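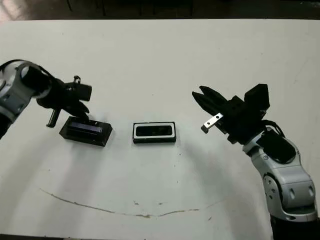
Leonor Seixas perguntou, no fim da última aula, se não era exagero dedicar uma sessão inteira a caixas e tampas, quando a turma ainda nem tinha chegado aos fechos. A pergunta é boa, e gostei tanto dela que resolvi reescrever estes apontamentos a partir daí, com um pedido de desculpa a quem já tinha imprimido a versão antiga (guardem-na, os exercícios são os mesmos).

Embalagem e Apresentação de Pequenos Objetos
Apontamentos da sessão 14

1. Pousar antes de medir

Começamos sempre com as peças em cima da mesa, separadas, com espaço entre elas. Duas peças pretas e retangulares sobre um tampo branco parecem a coisa mais simples do mundo, e no entanto já temos conversa para meia manhã. Uma tem os lados em bisel, que alargam para a base, e por isso assenta na mesa como um pequeno tabuleiro ou suporte. A outra é mais baixa, e tem um rebordo branco a contornar um retângulo escuro e recuado. Reparem como esse rebordo claro puxa logo o olhar para dentro. É um recurso antigo, o mesmo do passe-partout nas molduras, e funciona muito bem em objetos pequenos.

Peço-vos que olhem primeiro e peguem na régua depois. Eu sei que custa! Mas quem mede logo acaba por desenhar a caixa que já tinha na cabeça.

2. O bisel

Um lado inclinado faz a peça parecer mais estável e apanha a luz de outra maneira, mas também rouba espaço útil. Para o exercício, a base exterior da vossa caixa terá 144 mm de comprimento e a parede subirá com uma inclinação de 12 graus em relação à vertical. Calculem o comprimento do topo com a altura que escolherem e desenhem o corte à escala real, à mão, de preferência com lápis bem afiado. Depois comparem com o corte do colega do lado, que terá escolhido outra altura, e conversem sobre a diferença.

3. A janela

Chamo janela a qualquer zona do topo que pareça vidro ou ecrã, seja qual for o material. Na peça biselada, o painel escuro e brilhante tem um ligeiro tom azul-arroxeado. Este tipo de superfície muda bastante com a luz da sala, portanto anotem sempre onde estava a fonte de luz quando escolheram a cor do cartão ou do forro. No caderno da Pellegrini que circulou na aula há boas amostras de pretos, uns mais quentes e outros quase azuis, e vale a pena encostá-las umas às outras com calma.

4. Folgas e cartão

Para os modelos usamos o cartão Trallis de 440 g, que vinca bem e perdoa um ou outro engano. Vinquem primeiro, cortem depois, e deixem folga suficiente para a tampa sair sem puxar a caixa toda atrás. Quem fez o trabalho de agosto com a Kusgate lembra-se com certeza das tampas que colavam por efeito do ar preso lá dentro; um pequeno recorte em meia-lua resolve.

Volto então à pergunta da Leonor: uma sessão chega para começar, e talvez precisemos de outra.

Para entregar até 20 de maio de 2019
O corte à escala real, o modelo em cartão e meia página sobre a janela, escrita por palavras vossas. Quem quiser usar as fichas de Pernside pode fazê-lo, indicando a página. Tragam também os modelos que correram mal, que costumam dar as melhores conversas.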